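Chapter 5
Marked Zones, Reach and Stopping: Good Practice for Mobile Robots with Hands

Learning objectives

After studying this chapter, students should be able to:
explain the difference between a work zone, a reach zone and a waiting zone;
prepare a written task sheet for a robot that handles objects outdoors;
describe the duties of the operator and the zone lead;
carry out a stop check and record the result;
recognize conditions under which work in a marked zone must be suspended.

Key terms: approach side, clear ground, hand-off point, reach zone, stop check, task sheet, waiting zone, zone lead

5.1 Introduction

Chapter 4 dealt with machines that stay in one place. A fixed arm behind a fence has a limited reach, and the fence can be drawn on a plan before the machine is delivered. Many of the safeguards discussed there depend on this fact. The floor is level, the lighting is constant, and the people who enter the cell have been trained to do so.

Robots that travel, and that carry arms and hands, do not offer the same conditions. The area in which such a robot can touch something moves with it. A machine that was safely distant at the start of a task may be within reach of a person a few steps later, although neither the machine nor the person has done anything wrong. The rules in this chapter were developed for that situation. They apply to work in yards, loading areas, parking areas and test grounds, and with small changes to large indoor halls.

Readers are reminded that good practice does not replace law. Where a national regulation or a recognized standard sets a stricter requirement, the stricter requirement applies. The site rules given in this chapter are those used at the Grando training yard, and they are printed here in the form in which trainees receive them.

5.2 The Three Zones

The work zone is the area in which the robot is permitted to carry out its task. It is drawn on the site plan and, where the surface allows, marked on the ground. The markings must be continuous along each side and must meet at the corners. A corner that has worn away is treated as a missing marking.

The reach zone is the area that any part of the robot could enter from its present position. It includes the fully extended arm, the open hand and whatever the hand is holding. Trainees often measure reach to the wrist and leave out the load. A long object held at one end can add more to the reach zone than the arm itself.

The waiting zone is where people stand while the robot is active. At Grando it begins at least 3 meters outside the work zone on every side. Verena Pfister, who wrote the first version of the yard rules, originally allowed a shorter distance on the side away from the robot's direction of travel. The exception was withdrawn after one season. Operators turned the robot more often than the task sheets had foreseen, and the "away" side changed in the middle of the work.

A marking on the ground is information for people. Unless the task sheet states otherwise, it must be assumed that the robot does not respond to it. Painted lines therefore never count as a safeguard in the risk assessment. They support the zone lead, who does.

5.3 Duties and Roles

Two persons are required for every outdoor task. The operator controls the robot or supervises its program. The zone lead watches the area and has no other duty while the robot is active. The zone lead may not carry tools, answer calls or keep the written record.

Either person may stop the robot at any time and need not give a reason beforehand. Work may be resumed only when both agree. If the two disagree, the robot remains stopped and the matter is passed to the site supervisor.

Where several robots share a yard, each has its own zone lead, and the zones may not overlap. A request to join two zones must be made in writing before the shift begins.

5.4 The Task Sheet

A task sheet is prepared for each task, including tasks that have been done many times. It fits on one page and states the following:

The object to be handled, with its weight and its longest dimension.
The approach side, meaning the side from which the hand will come.
The hand-off point, if the object is to be passed to a person or another machine.
The greatest permitted travel speed.
The names of the operator and the zone lead.
The condition of the ground.

The last entry deserves more care than it usually receives. Loose stones, oil, standing water and slopes all affect the distance a machine needs to come to rest. Meinrad Zwahlen reviewed 50 task sheets from the yard in March and found that most described the ground with a single word, usually "good." The revised form asks for the type of surface, any slope, and anything lying on it.

5.5 Approaching an Object from Below

Most handling instructions assume that a hand closes on an object from above or from the side. Rounded objects are often better supported from underneath, with the palm up and the fingers open. The method spreads the load over the hand and requires less grip force. It also creates a hazard of its own, because the space between the hand and the object is a crushing point until contact has been made.
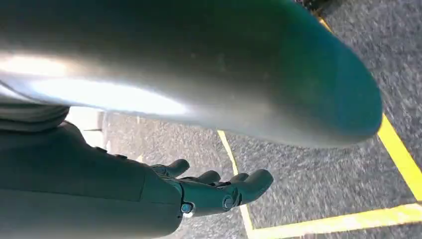

The following rules apply to every approach from below. The object must be held or supported by means that do not depend on the hand. The hand is brought into position at reduced speed and halted before contact, so that the operator can confirm its alignment. No person may reach into the gap to guide the object, to remove dirt or to adjust a finger. If an adjustment is needed, the hand is withdrawn, the stop is applied, and the approach begins again.

Smooth and shiny surfaces call for added caution. Bright glare can hide the edge of an object from a camera, and an operator who relies on a screen may misjudge the remaining distance. In strong sunlight, the operator should confirm the gap from a second viewpoint or ask the zone lead to do so from the waiting zone.

5.6 The Stop Check

A stop check is made before the first task of each shift, after any change of battery or tool, and after any unplanned stop. The robot is moved at the speed given on the task sheet, the stop is applied, and the distance traveled is measured. At Grando the permitted stopping distance on dry asphalt is 400 millimeters. A robot that exceeds this figure is taken out of service for the shift. Repeating the check in the hope of a better result is not permitted.

The check is made with the arm in the position it will have during the task. A raised or extended arm changes the balance of the machine, and a result obtained with the arm folded says little about its behavior under working conditions.

Results are entered by the operator and signed by both persons. Blank entries are treated as failed checks.

5.7 Suspending Work

Work is suspended when any of the following occurs: a person crosses into the work zone; the zone lead loses sight of any part of the zone; a marking can no longer be seen; the object moves in a way the task sheet does not describe; or communication between operator and zone lead is interrupted.

Suspension means that the robot is stopped and the stop remains applied. Slowing down is not suspension. If a load is in the hand, it stays there until the zone is clear ground again, unless the task sheet provides for setting it down.

Review Questions

1. Why is a painted line not counted as a safeguard in the risk assessment?
2. A robot holds a long pipe by one end. Explain how its reach zone should be measured.
3. The zone lead is asked to note the results of a stop check while the robot is moving. How should the zone lead respond?
4. Prepare a task sheet for moving a rounded container from a stand to a cart on a sloping yard. State the approach side and describe the ground in full.

Section 5.8 presents the case of the Moser loading yard, where two work zones were joined during a shift without a written request.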